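Sterby Animal Transport, winter planning meeting
Jan 12, 2026

Hi all! I said I'd type these up the same night, and it's nearly the same night, so please forgive the spelling. If I got something of yours wrong, write back and I'll fix it before the next one.

We started late (the door code again) and went straight to the September run, since that was what everybody wanted to talk about. Renato Huenchumán had the transfer list with him and read us the long version. We moved 14 dogs from Gralau up to Myung on that trip, and every one of them was spoken for before the leaves turned, including the old hound with the bad hip who I was so sure would be with us until spring. I may have clapped. The minutes should show that I was not the only one.

The money part: the September run came in $447 over what we'd set aside. Most of that was the second van rental, plus the health certificates that had to be done over when the pickup slid to the following morning. I moved that we cover it from the calendar sales and not touch the vet fund. Renato seconded, all in favor, done. We also agreed that from now on the certificates don't get signed until the pickup time is confirmed in writing by the sending shelter. A text counts as writing. A voicemail doesn't, and I will be stubborn about this.

Next, the spring run. Gralau has asked if we can take cats this time, and I'd love to! They've been full of cats since the fall, and Myung has open space in its cat room and people calling every week. The trouble is the ride. Cats and dogs in one van for that many hours is hard on everybody, driver included, and we went back and forth on whether to hang a divider, run two vans, or do a cats-only trip. I was for the divider when I walked in and had been talked out of it by the time the coffee was gone.

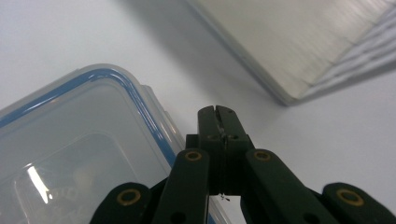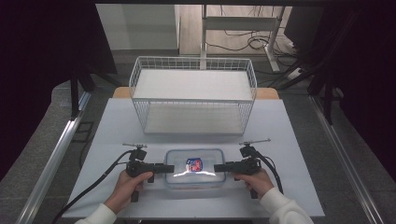 Sun-ja Pyo felt that a cats-only trip was the way to go, and asked whether we could keep it to one pickup with no stops along the way, so the carriers never have to be opened on the road. She'd sooner move fewer cats and have them all arrive calm, and she offered to call Myung and find out how late in the evening they can take them in.

I think that won most of us over. We voted to plan for cats only, one van, with the date to be settled once Myung gets back to us. Dogs will go on the trip after that. Gralau will be disappointed about the dogs and I said I'd be the one to tell them (wish me luck).

Drivers. We have 3 people cleared to drive the van and we need 4, so that somebody can get sick without the whole thing falling over. If you've been thinking about it, please come ride along on a short hop first. You don't need a special license for the size of van we rent, but you do need to be OK with getting up in the dark and with a fair amount of singing, if you're riding with me.

Foster homes. We need overnight spots near Gralau for the night before pickup. A spare bathroom is plenty for a pair of cats. Fosters get the food and litter from us and don't have to drive anywhere. Renato is going to rewrite the foster sheet so it fits on one page, because the current one scares people off, and he'll send it around for comments before it goes on the site.

The Etasex question. For anyone who missed it, Etasex is the scheduling program we've been trying out, and opinions are mixed. I like that I can see who has which crate. Renato doesn't like that it emails him every time somebody changes a comma. We'll keep it through the spring run and then decide. If you haven't logged in yet, your password is in the message I sent before the holidays, and no, I can't see what it is, so please don't ask me!

Crates and blankets. The big crates need new door latches before they go out again. Blankets are fine, we have more than we can store, so please send kind donors toward canned cat food instead. Towels are always welcome.

Left over for next time: the adoption day banner, whether to print the calendar again, and the insurance renewal, which I forgot to bring.

We wrapped up a little after nine. Whoever left a gray scarf on the back of the chair, I have it.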